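Betreff: Re: [misolon-teleop] Greifer zeigt nach oben beim Vormachen

Hallo zusammen,

danke an Fung-ping Kong für die schnelle Antwort. Ich habe die Szene mit dem Schreibtisch noch einmal geladen und beide Arme von Hand gesteuert.

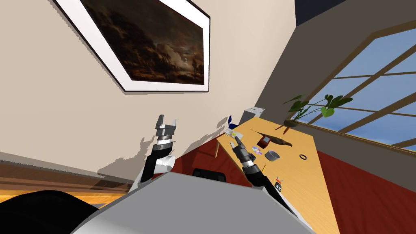 Zuletzt geändert: 9. Januar 2020

Fung-ping Kong schrieb:
> Bitte prüfe zuerst die Neigung der Kopfansicht. Wenn der
> Horizont schief steht, steuert man auch schief. Bei Kasness
> hatten wir im Dezember denselben Fehler.

Ja, die Ansicht steht schief. Man sieht es am Fenster und am Bild an der Wand. Ich bin mit dem rechten Arm trotzdem bis nahe an den Tisch gekommen, aber es verlangt viel Konzentration. Die Ansicht vom Handgelenk hilft mir in dieser Stellung wenig, sie zeigt nur Decke, Wände, Fenster und ein paar Blätter zwischen und neben den Fingern.

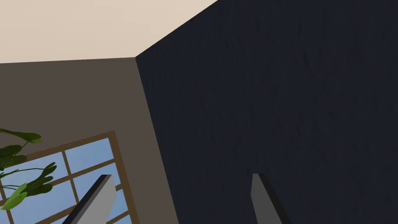
Offene Fragen

1. Soll ich die 8 Vorführungen mit schiefer Ansicht behalten oder löschen? Jede hat 400 Schritte.
2. Kann man die Startstellung der Arme in Osness fest speichern? Im Moment beginne ich jedes Mal mit den Fingern nach oben.

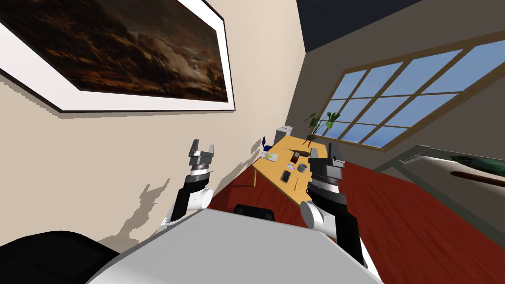
Beide Greifer offen, Blick über den Tisch zum Fenster

Über einen Rat würde ich mich freuen – auch auf Englisch.

Viele Grüße
Joshi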